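Ticket 138: wrist view goes stale when the arm swings, grasp planner picks the wrong thing
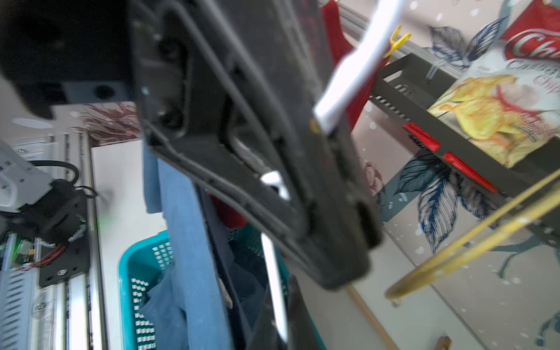
Zokora manipulation software team, Trerkatthorpe

Opened by Nelli Laaksonen. Status: closed, one follow-up

Right, so I've been moaning about this one over lunch for long enough that Jouko told me to write it up properly. The laundry task on the Pretia stack was going fine until I turned the travel speed up, and then the planner started asking for grasps in places where there wasn't anything to grasp. Always off to one side, always by more than I could blame on calibration.

The wrist picture at the top is the sort of thing the segmenter has to chew on mid-move. The gripper is smeared right across the middle, and behind it there's a red garment over a rail and a turquoise basket with blue clothes in it. With the gripper masked out there's still loads to work with, so I didn't believe it was only blur (I did check though, see below).

What I tried first, in the order I tried it:

Redid the hand-eye calibration. No change at all, and I lost most of Friday morning to it.

Shortened the exposure. The pictures got darker and a bit crisper, the masks got slightly nicer, and the bad grasps stayed exactly as bad. Put it back.

Turned off the gripper mask, in case it was eating the clothes. Terrible idea! The planner then decided the gripper was a garment and tried to plan a path to itself. Turned it back on very quickly.

Jouko Niskanen wrote: Have you compared the stamp on the picture with the stamp on the joint state it gets paired with? Arain had a default in the sync node that matched on arrival time, and I'm not sure we ever changed it.

Well, no, I hadn't. I added a log line for both stamps and ran the slow and fast versions back to back. Slow run, the gap was there but the arm barely moves in that time so it didn't matter. Fast run, the worst pair was 400 ms apart. The arm has gone a fair old way by then, so the cloud gets placed using a pose the camera was never in when it took the picture. No wonder it was reaching for thin air.

The log looked like this when it went wrong:

sync: paired image with joint_state, match=arrival
sync: stamp gap 400 ms
planner: target accepted

It's that last line that annoys me. There was a limit on the gap, but it was set to 500, so everything sailed through.

The fix, for whoever hits this next:

1. In the sync settings, change match from arrival to capture.
2. Drop the gap limit from 500 to 2 ms and let the node interpolate the joint state in between.
3. Restart the sync node and then the planner. If you only restart the planner it hangs on to the old settings and you'll think I've told you a fib.

Jouko Niskanen wrote: Interpolation is fine by me, but please make it drop the pair when there's no joint state on both sides. Don't let it guess past the end.

Done, it's in the same branch. I reran the fast version afterwards and the targets land on the clothes again, which cheered me up no end. The red garment still gets split into two masks now and then when the gripper passes in front of it. That's a tracking thing and I'd rather not mix it in with this, so I've opened a separate ticket and put my name on it.

Closing this one. Jouko, the log line for the stamps is staying in unless you shout.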